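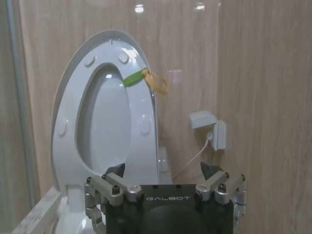 Wondimu Abdella wants it in writing that the robot doesn't get to sign the sheet, and that whoever's name is on the sheet should get the full minutes for the room like before. Fair enough, Wondimu, it's going in under item 4!

2 min read

Restroom round checklist, Skalitwood guest floor, 14/12/2018

I did this one myself with the robot on toilets and me on everything else (my knees say thank you).

1. Seat and lid up before the bowl is checked. OK. Keep the green tab on the seat, please don't peel it off.

2. Bowl. NEEDS WORK. Small brownish-orange stain near the front, just above the waterline. This is still a hand job, so bring the gloves.
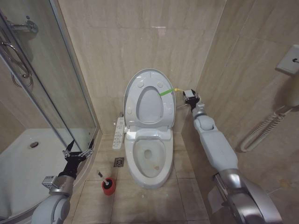

3. Floor and shower. Look at both drains, and put the red brush holder where you won't kick it. I used to do all this half asleep, now I have to watch where the arms are too, and that's tiring in a different way.

4. Sign-off. A person signs. We used to get 13 minutes a room and Vendton's new plan says 10, and I don't think that covers the checking. I've asked for it to be looked at again in June.

5. Cords. Look before you step in. OK today.

3 shares | 2 comments

Tassanee Somboon: Can we get item 5 moved to the top? I read it after I'm already in the room.

nightshift_b: 10 minutes, lol. Still, I don't miss the bending.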